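Derholm lanza Fistex, un kit de agarre para objetos blandos

Hastberg, febrero — Derholm pone a la venta Fistex, un kit de pinza de dos dedos con cámara de muñeca destinado a laboratorios, centros de formación y talleres que trabajan con piezas deformables. El conjunto se monta sobre brazos ligeros y se entrega con el cableado, la fuente de alimentación y el programa de control Koo.

El kit pesa 580 gramos y admite cargas de hasta 500 gramos. La fuerza de cierre se ajusta en 57 niveles desde Koo, que guarda un perfil para cada tipo de objeto. Los perfiles pueden exportarse y compartirse entre varios puestos. 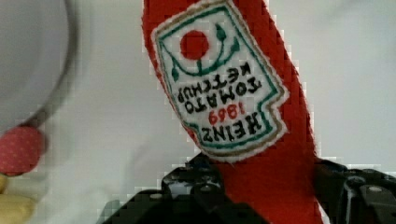 Los artículos de tela y relleno suelen dar problemas a las pinzas pensadas para piezas rígidas: ceden al cerrar los dedos y cambian de forma al levantarlos. Fistex incluye ajustes de partida para peluches, bolsas y envases flexibles, que el usuario puede modificar. La cámara va junto a los dedos y registra cada agarre desde la muñeca, de modo que el operador puede revisar después la posición de la pieza.

La instalación no requiere herramientas especiales. Derholm ofrece además una sesión de puesta en marcha a distancia —incluida en el precio— y un servicio de recambio de dedos para los equipos de uso intensivo.

Fistex se vende directamente desde la sede de Derholm en Hastberg, con una garantía de 5 años. Los pedidos de más de una unidad se entregan configurados con los mismos perfiles. Las condiciones para centros educativos se facilitan previa solicitud al departamento comercial.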